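Friday, late. Tea, feet up, laptop on knees

Quick one before I fall asleep. Whole day was black clothes. Black clothes start to finish. I have lint in places lint shouldn't be.

Backing up. March is when I do the big sort, every year, and every year I say I'll do it in stages and then do it all in one go with no lunch. This year with a real reason. Two bags going to Caroline Nyanda for the choir's concert box (they wear all black, people forget theirs, the box saves them), one bag to the mending pile, rest goes back on the rail or out of my life. Caroline wants hers by the end of the weekend. I promised. So.

Started with the black stuff because it's worst. You can't tell anything apart. Shirt, other shirt, tunic, the thing I thought was a skirt. Nour says I should buy colors. Nour Nseir has worn the same gray sweater since I've known her so I don't take that from her.

MORNING

Coffee first. Then everything off the rail, onto the bed, then remembered the bed is no good because the cover's navy and you lose things on it. Light table is the only way to do black. Learned that the hard way last year when I packed a cardigan with a hole the size of a plum and didn't see it.

So the pale table. First up the black button-up, the one with the little white buttons. Love those buttons. They're the only reason I can find the front of it. It had been at the bottom of the heap all winter and looked it, sleeve all bunched up underneath, collar going its own way.

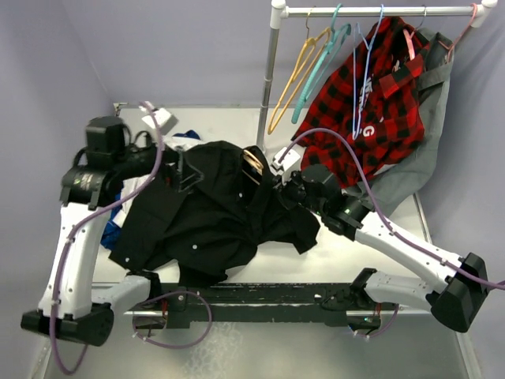
HOW I DO A SHIRT, so I stop asking myself every March

Collar first. Find it, pick it up, let the rest hang. Everything else follows from the collar.

Lay it face down, sleeves out. Smooth from the middle with the flat of your hand. Do not iron at this point. You will want to iron. No.

Fold sides in, sleeves down the back, bottom up in thirds. Mom did halves. Halves gives you that hard line across the stomach and everyone at the concert can see you came out of a drawer.

Buttons: do the top one and one in the middle. All of them if it's going in a bag. I never do all of them.

Check under the arms and the cuffs. Check by the window if you can. Black goes brown in patches and you don't see it under a bulb.

OK. That's written down now. I'll lose it by next year but it's written down.

The shirt. Keep or give. Went back and forth so long the coffee went cold. It fits. Fit? I wore it to the Clarnport thing and felt good and then never again. Caroline's altos are always short on shirts. But the buttons! A choir in black and then little white buttons down one person, she'd say no, she's strict. She made someone color in their shoelaces once with a marker. So it's a keep, and I didn't even have to be selfish about it. Back on the rail, left side, where I can see it.

Texted her to ask anyway. She said, and I quote, "no white, not even teeth." Fine!

LATER, STILL MORNING

Did 6 shirts. Three for the choir, two for mending, one I put on because I was cold and I'm still wearing it.

Hangers. I need to talk about hangers. I bought the Söderlund ones in the sale, the slim kind, thinking they'd save space and they do, but they grip like anything and you have to peel the shirt off them. Shoulder seams hate it. The fat old ones from the dry cleaner slide if you breathe. No good answer. Put the heavy things on the Söderlunds and the rest wherever.

Then outer things. I had been putting off outer things. They're big and they hold dust and every pocket has something in it. Found so far, in pockets: a bus ticket, a cough drop (unwrapped, fused to lining), a pencil stub, a receipt from Vaseck for a lamp I returned. Also 5 dollars. Best part of the day.

Here's a thing I can't decide about. Cords and loops and straps on black clothes. Half of what I own has some bit dangling off it. Hanging loops, drawstrings, the ribbons they sew in at the shoulders that pop out of your neckline all evening. I used to cut them. Then I cut one that was holding something up. Now I look first, tug a little, look again, and mostly leave it alone.

The tan one made me laugh though. Everything black black black and then a long beige loop down the front like a noodle. With a little knot or bead or something partway down. You'd think it would be easy to lose against a coat but no, it's the only thing you CAN see.

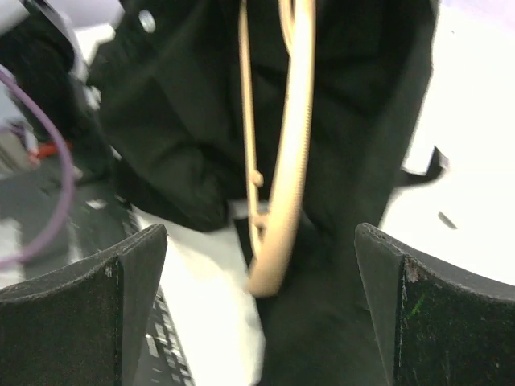
Tan loop, black folds, and one silvery snap up top.

Snaps I like, by the way. Rank of closings, best to worst: snaps, big buttons, small buttons, zippers, hooks and eyes, those magnets that grab your keys. Snaps you can do with cold hands. The snap passed inspection, meaning I looked at it and thought, nice snap.

Beige loop stays in the maybe pile. Caroline's rule again. Could be tucked in? Could be dyed? Nour came by around then with soup and said dye it, she has a packet of Zundis black under her sink from when she ruined her towels. I said the word ruined isn't selling it. She said the towels were a user error. We'll see. Cord takes dye weird sometimes, I did a hoodie string once and it came out purple at one end. Ate soup standing up. Good soup, lentil, too much lemon, had seconds.

She stayed an hour and was supposed to help. What she did was try on my hats.

AFTERNOON, THE DARK GREEN QUESTION

So at some point you get to the things that aren't black. They were in the black pile. They have lived in the black pile for years. Then you put them on the pale table and suddenly there's green in it. Not a lot. Just enough that next to the true blacks it looks like it came out of a pond.

Nour said black. I said green. She held her sleeve up to it, which is gray, so no help at all. Took it over by the window, green. Back to the table, hmm. Black with a bit of green. Is that fading? Old black goes green sometimes, or goes brown, depends what they dyed it with. My grandmother's coat went green at the shoulders from sitting in the hall window and she wore it nineteen more winters and called it the bottle coat.

Would it pass under stage lights is what matters. Caroline says stage lights are merciless, and also that the back row is safe. So maybe a back row person.

And then mending questions on top. With dark cloth I always go for the light-colored thing first, pin or chalk or basting in white, otherwise I can't find where I was. Then of course anything white in the same heap confuses me. There was white cloth showing out of the folds and I spent a good minute wondering if it was a lining or another thing altogether wrapped up in there. This is why you sort first and mend second. I know this. I did both at once like every year.

Tools had walked all over the table by then too. Swept what I could to the top edge and kept the cloth in the middle. Note to self get a tray. Or a dish. Anything with sides.

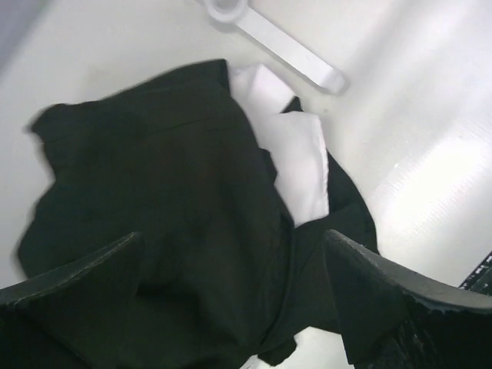

MENDING PILE, as of tonight

Shirt with the cuff. Thread's pulled out the whole way along, easy, one evening in front of the TV.

Other shirt. Missing button, and I have a jar of buttons, and none of them match, naturally. Might swap the bottom one up and put an odd one at the hem where it tucks in. Old trick. Works.

Skirt that turned out to be a tunic. Hem's down on one side. Or it's meant to be like that? Look it up.

Linen pants. Don't know why I keep these. Seat's gone. Patch or rags. Probaly rags.

Green/black thing. Undecided. Flatten it properly first, in daylight, then decide. A bit brownish in the middle too, very faint, could be my eyes by that hour. If it's wear I leave it, if it's tea I wash it. Could well be tea.

Lint roller. Not mending but out of sheets. Tape around the hand works, used up 190 feet of packing tape it felt like. Get the roller with the handle this time.

EVENING

Bags by the door. Two for Caroline, tied, labeled, the labels fell off, labeled again straight on the bag with marker. Three shirts, two skirts, the long cardigan with no hole (checked it on the table, both sides, held it up to the lamp), black socks still on their card. She'll be pleased about the socks. Sopranos go through socks apparently.

Rail looks thin. In a good way. I can push things along it for once and they don't push back. White-button shirt right there at the end. Thinking I'll wear it Sunday, if it doesn't rain, with the good boots.

Haven't done the drawers. Haven't done scarves. There's a whole bin of scarves and I refuse to think about it before I've slept. Nour left with a hat, I noticed just now, the felt one. She'll say I gave it to her. Might have.

Things for tomorrow:
Drop bags at Caroline's before ten, she has rehearsal
Black thread, the good kind, and needles, mine are all bent
Ask about the tan loop
Return Nour's soup pot, swap for hat
Wipe the table, there's fluff all over it, pale table shows everything, that was the point I guess
Dentist form!!

My back hurts. Going to bed. Still wearing the shirt.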